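Small tables, trays and the paper problem

May is when I finally get to the little tables in our place, and I love it! A small table collects more stuff per inch than any other surface in the house. Mail, packing paper, a cloth somebody used once, half a snack. So here are the tricks that have stuck with me, most of them learned by doing it wrong first.

Start with a box. Any light, open box with a cut-out handle will do, and see-through is best, so you can tell when it's getting full. All the crumpled paper goes in there first, before you wipe or move anything else. I keep clean packing paper for wrapping glasses and stuffing shoes, and a box of it is gone faster than you'd think.

If you use a tablecloth on a small table, let the corners hang. I used to fold them under and they always slid. Clip-on weights help in a breezy room (I got a set of 2 from Statetti and they do the job for a tiny table). 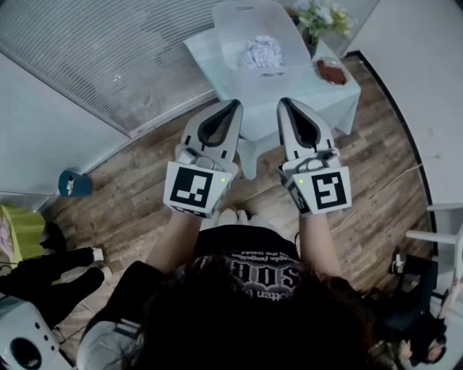

Ogbonna wrote in to say that paper should be flattened before it's saved, never kept in a ball, and that a stack of flat sheets under a heavy book takes up almost no space at all.

Good tip, and I've tried it since! Flat is great for storage. For shoes and handbags I still want it crumpled, so now I do half and half.

Next up, the tray. A tray with a handle slot is my favorite thing on a small table, because you can lift everything off in one go and wipe underneath. If yours has a raised pattern, crumbs will settle in every dip. Take a dry cloth to it first, bunched up, and press into the pattern before you wipe outward. Then a damp cloth, then dry again. Going straight in with a wet one just makes paste. 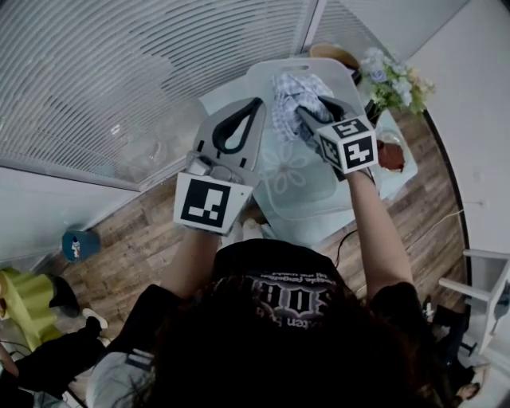

Checked cotton is what I reach for most, the kind sold as dish towels. It's thin enough to get into corners and it washes well. I keep 6 in rotation and toss them in with the sheets.

Artificial flowers need love too. Take the vase to the sink or the back step and go over the petals with a soft, dry makeup brush, top to bottom. Do the leaves last, they hold the most dust.

For woven baskets and lids, use the brush end of the vacuum on low, both sides, and leave them out of the cupboard overnight.

The whole table takes me 20 minutes, with the radio on. Next month, drawers!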